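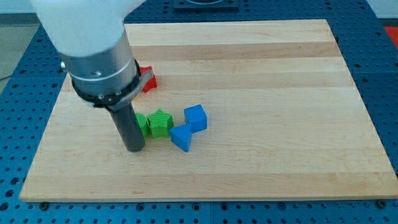 Quarterly progress report: Trestcombe archive relocation

Period covered: April to June
Prepared for: Uren Fund, Collections Grants

1. Status

The move of the Trestcombe parish and estate records from the Cunha Street basement to the Rillik building is on schedule for the first phase and three weeks behind for the second. Spending is within the approved budget. No change to the grant terms is requested.

2. Work completed

A total of 3196 boxes have been barcoded, checked against the old card index and entered in the location database. Of these, 88 had no matching card and were given temporary numbers. The tithe maps and oversize plans were measured for flat storage and assigned to drawers in room 2.

Shelving in the main store is complete. Load testing was carried out by the supplier and the certificate is held on file. Temperature and humidity loggers have been running in both rooms since April. Humidity in the main store stayed within the agreed range except for one weekend in May, when the air handling unit tripped. The unit has been reset and an alarm relay fitted.

3. Delays

Phase two covers the bound volumes. Surface mold was found on 66 ledgers from the lower bays, and these were moved to quarantine before cleaning. The cleaning contractor can start in July. Volumes from adjoining bays will be inspected before they are packed.

The freight elevator at Cunha Street was out of service for part of June. Boxes were held on the ground floor during that time, under lock.

4. Next period

Transfer of phase one boxes will begin on the first Wednesday after the elevator is signed off. Cleaning of the quarantined ledgers follows, then packing of the remaining volumes. The revised finding aid will be sent to the Fund in draft with the next report.

Invoices for shelving and loggers are attached as Appendix A. The updated risk register is Appendix B.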